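Library / Student Texts / Robots in Class: A First Course / Chapter 6

Chapter 6
Putting Things Away

Of all the jobs a student team can choose for its robot, tidying a kitchen sounds the least glamorous and goes wrong in the most interesting ways. Teams who arrive wanting to build something that plays chess or climbs stairs tend to look down on it. They usually stop looking down on it by the second week, when their arm has spent an afternoon failing to put a sponge on a shelf.

This chapter follows one such team, from the robotics club at Hanthorpe, through its entry for the Esumley student challenge. The entry was built entirely in simulation. There was no arm on a bench, no kitchen, and nothing to mop up afterwards, which the school regarded as the chief merit of the project. You will meet the club's code in Section 6.3 and its mistakes rather earlier.

By the end of the chapter you should be able to break a household job into steps a robot can be tested on, write down what "finished" means for each step, and read a log of failed attempts without losing your temper. The last of these is not examined.

6.1 What the job sheet said

The challenge gave each team a short list of tasks in a simulated kitchen. Hanthorpe's began with one line: "Move the brush from the worktop to the shelf." The club read it aloud, agreed that it was easy, and gave it to the two newest members so that everyone else could get on with the hard ones.

Mircea Surdu, one of the two, had the good sense to ask what the line meant. Which part of the shelf? Bristles up, bristles down, or whichever way it lands? Does it count if the brush is on the shelf but the arm is still holding it? If it rolls off after the clock stops, is that a pass? The older members told him he was overthinking it. A week later they were having the same argument, louder, about a saucepan.

A person hearing "put the brush on the shelf" fills in all of this without noticing. A program fills in nothing. It will do what the sheet says, and the sheet says very little. The club's first scoring rule was that the brush should be higher than the shelf when time ran out. The arm learned to hold the brush in the air and wait. It scored full marks in every trial and never put anything down.

Key term. A success condition is a test, written before the attempt, that decides whether a task has been done. It should be possible for two people who dislike each other to apply it and get the same answer.

The club's second rule had three parts: the brush had to be touching the shelf, the gripper had to be open, and the brush had to stay still for 4 seconds. This one lasted until the end of the project, with one repair that you will be asked to find for yourself in Exercise 6.2.

6.2 Cutting the job into stages

With a rule agreed, the club split the task into stages: reach, grasp, lift, carry, place, release. Most textbooks (this one included) print the list as though the stages were equal. They are not equal at all. Reaching is mostly geometry. Lifting is reaching again, in another direction, with something in your hand. Nearly all the trouble collects at the grasp and at the very end, between carrying and letting go.

Paraschiva Manole, who had been given the task along with Mircea, kept the log. The two of them ran 539 trials in April, using the trajectory software Tradport, and she wrote a line for every one. Of these, 507 got as far as the carry stage. The remainder failed earlier, generally by closing the gripper on the air beside the handle with complete confidence.
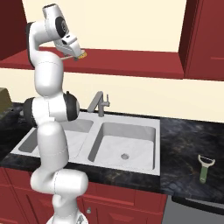

Figure 6.1 The carry stage in simulation. The gripper holds the scrub brush by its handle, with the bristles over the red shelf.

The position in Figure 6.1 looks like success, and the club's early reports called it that. Look again with the success condition in hand. The brush is above the shelf and the gripper has hold of it, so on the evidence of this moment the trial has passed nothing. Every part of the rule is still to be met. Students marking their own work find this harsh, and are invited to mark somebody else's.

Notice too the shape the arm has taken. Its base is low down at the front and the links climb past the sink before the wrist bends over towards the shelf. There are many ways to fold an arm so that its hand arrives at the same spot, and the planner has to pick one. Some would take an elbow through the tap. Others would reach the shelf and leave no space for lowering the brush. Choosing between them is the subject of Section 6.4, and the reason Section 6.4 is long.

A note on reading logs

Paraschiva's log is reprinted in the appendix, with the spelling left alone. Her rule was to record what had happened before recording why. "Brush fell" is an observation. "Brush fell because the gripper is rubbish" is an opinion, and a large part of the first week's log consists of it. Compare her entries from the start and end of the month and decide which you would rather be handed if you had to take over the project on a wet afternoon.

Before you read on

6.1 Choose an object within reach and write a success condition for putting it on a shelf. Swap with a partner. Try to satisfy your partner's condition without doing the job.

6.2 The club's second rule has a gap. Describe a trial that would pass it although no sensible person would say the brush had been put away.

6.3 In which stage would you expect a heavier object to cause the most extra failures? Write your answer down now, in ink, and keep it until Section 6.5.

Filed under: Student projects, Simulation, Planning and tasks

More from this book
Chapter 5: Grippers and What They Drop
Chapter 7: Drawers, Doors and Other Things with Hinges
Project sheet: The Kırmızıgül Stacking Problem
Appendix B: The Hanthorpe Log
Teacher's notes for Chapters 4 to 6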